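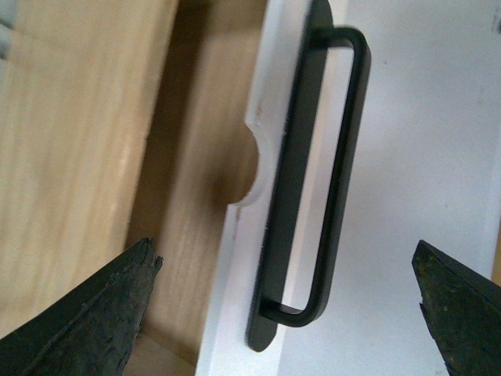 White drawer, matte black handle.

June, started 9.40

Skuvau vocal session, continued. The label (Ogunleye) has sent the rough mixes back with a note saying the lead vocal "needs Stulico on it", as if that were a diagnosis. I have had the Stulico demo running on the workshop machine and want to write down what I hear before I get talked into liking it.

What it claims: feed it a rap vocal and it evens out the level word by word, pulls down the breaths, softens the s and t sounds and "restores presence". One big knob. No meter showing how much it is doing, which makes me suspicious straight away. Our usual chain does the first three of those and I can see every stage of it.

Source is the second verse of the single, recorded dry in the Brusden room. It's a hard verse to treat. Fast, quiet at the front, nearly shouted by the end, and there's a laugh in the gap before the hook that everybody wants kept. If a one-knob box can get through that without wrecking anything I'll eat this notebook.

First pass, knob at 50, the default. Sounds better. Then I matched the level against the untreated track and it stopped sounding better. It was louder going out than coming in and that was most of the trick. Please, whoever reads this next, match levels before forming an opinion. We said the same thing after the tape plug-in business and then all forgot it.

Second pass, same setting, levels matched. The quiet start of the verse is easier to follow, I'll give it that. The words at the ends of lines come up nicely. But the shouted part has gone flat, and the laugh has been treated as a breath and shoved into the background. You can still hear it if you know it's there. A listener on a phone won't.

Knob right down near the bottom: laugh back, quiet words lost again. So there's no setting that does the whole verse and you end up moving the knob by hand through the track, and then what have we paid for?

11.15. Tried it after our chain instead of before. Worse. A sort of papery edge on the s sounds, quite bad on headphones. Tried it on the doubles only, with the lead left alone. Better than I wanted it to be. The doubles sit behind the lead without me riding the fader, and nobody is going to miss their breaths. Left that version in the session folder, named "doubles stulico", please don't rename it.

Presence. Looked at the spectrum before and after. It's a wide boost at the top plus a dip at 250 Hz. We have an equaliser. I made the same curve by ear in the time it takes to boil the kettle and couldn't tell them apart, though I knew which was which, so that isn't proof of much. Somebody else should do the blind version. 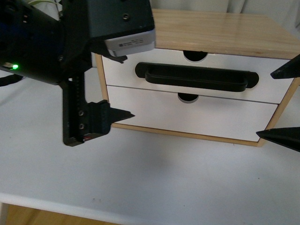 Does the vocal need re-recording before the single goes back to Ogunleye?
Only the last line of verse 2, where the word before the hook is clipped at the preamp; no plug-in will mend that, and the rest of the take is good enough to mix.

On that clipped word. I went back to the raw file to be sure the damage wasn't something we'd added later. It's there at source. The preamp was set during the quiet part of the verse and not checked against the loud part. My fault as much as anyone's, the session sheet has my tick against "loudest line checked". I don't believe that tick.

There's a second take of the same line, further down the playlist, not clipped but delivered lazily. I dropped it in to see. It fits in time and doesn't fit in mood. The label will say it's fine. I'd sooner have the line done again, same mic, same distance, and the gain set while the shouting is going on.

The other thing in the label's note was a comparison with two chart singles, "ours should hit like these". Both references came as low-quality streams, and one has been turned up at some point on the way to us. Comparing a rough mix to that tells you nothing. Have asked for proper files. Not holding my breath. I also don't think the thing they are hearing is the vocal at all. Mute the pad in the hook and the voice comes forward on its own. That pad was added late and has been in everyone's way since. I sent the mix without it and didn't say what had changed.

14.30. Reply from Ogunleye: the new mix is "much better, is that the Stulico?" Haven't answered yet.

Still to do:
Book the Brusden room for the one line. An hour is plenty.
Blind test of the equaliser curve against the Stulico, run by someone who didn't make the files.
Put the laugh on its own track so nothing automatic gets hold of it again.
Check whether the demo stamps anything on the exported audio when it expires. The licence page is vague and I couldn't get a straight answer out of the help text.
Fix the session sheet so "loudest line checked" asks for the actual reading.

Not recommending we buy it. Might change my mind if it was half the price and had a meter. Doubles version is worth a listen on the small speakers before anyone argues.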